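Plament Cell Guide, Section 4: Getting the Table Ready
Drutport site | 106 shares | 20 comments

Welcome to the fun part! Once the cell is running, your shift moves from lifting parts to planning where they go.

1. Wipe the table and look over the grid. 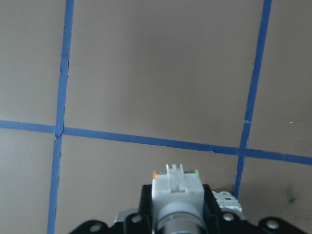
Positions in your job sheet are given by square, so the grid has to stay readable. Press down any wrinkle where two strips of blue tape cross, and retape a strip that lifts.

2. Set your bin inside the reach of the arm.

CAUTION: Keep hands off the table while either arm is enabled.
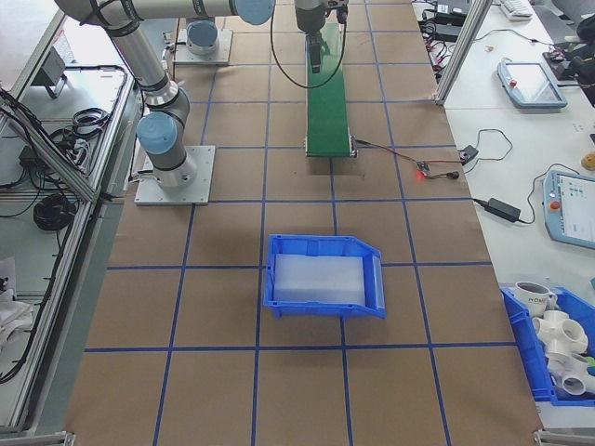
3. Pick up the pendant and load program 229. Anyone on the crew can do this now, and we love that!

4. Place the first part on the belt.
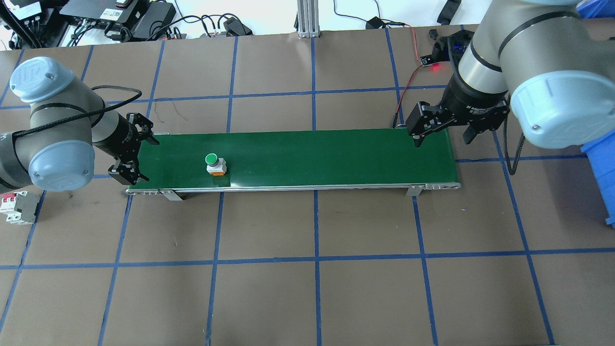 Packers at Jakport taught us to start with one part. A single green push button on the belt, cap up, is plenty for a first run.

NOTE: Stop any time you like. It's your cell.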